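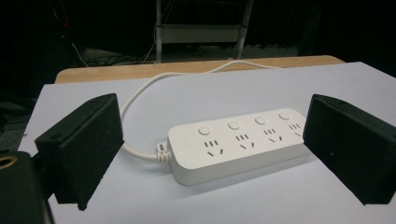 Are the new scope mounts going to be ready for the autumn range season?
The one-piece mount will be. The two-piece rings are running behind and I'd rather tell you now than in September.

06/06/2018

Hello Corina, sorry this one's a bit longer than the March report, but there's a fair bit to get through!

The Darkell one-piece is in good shape. We got the first batch of 50 back from Casado and I've been through every one with the bore gauge and the torque driver. Three went back for a burr under the recoil lug (same corner each time, so they think it's one worn cutter) and the rest are fine. I've had mine on the .308 since the end of March, 556 rounds so far, taking it off and putting it back on the rail every second session. It comes back to zero well enough that I've stopped fiddling with the turrets, and if you knew me you'd know how rare that is.

The rings are another story. Ovov changed the bar stock on us and the caps are coming out slightly oval after anodising, so we get marks on the scope tube at the torque we want to print in the leaflet. I could quote a lower figure and hope people read it, but they won't, they'll do it up by feel like they always have. So we're lapping a sample set by hand this month to see how much metal needs to come off, then Ovov will alter the drawing. I'd expect proper samples in about five weeks. 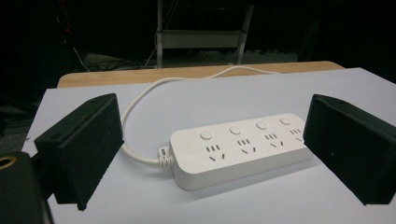 Four-way power strip, white, with a round button for each outlet group.

Money next. The grant covered the first 600 blanks and we've used 159 of them, counting scrap and the ones we cut up for testing. I haven't touched the packaging budget yet. The Dritier quote for boxes came in higher than I liked, mostly because of the foam, so I've asked them to price it again with a plain card insert.

On pricing, I still want the one-piece to sit well under the big American names. People round here will spend a silly amount on glass and then go looking for the cheapest thing to hold it on with, and I'd like ours to be the one they find.

Could you let me know if it's all right to move the leftover travel money across to gauges? I need a decent set of ring alignment bars, and the pair I've borrowed has to go back at the end of the month. I'll send the torque figures once the lapped set has been shot.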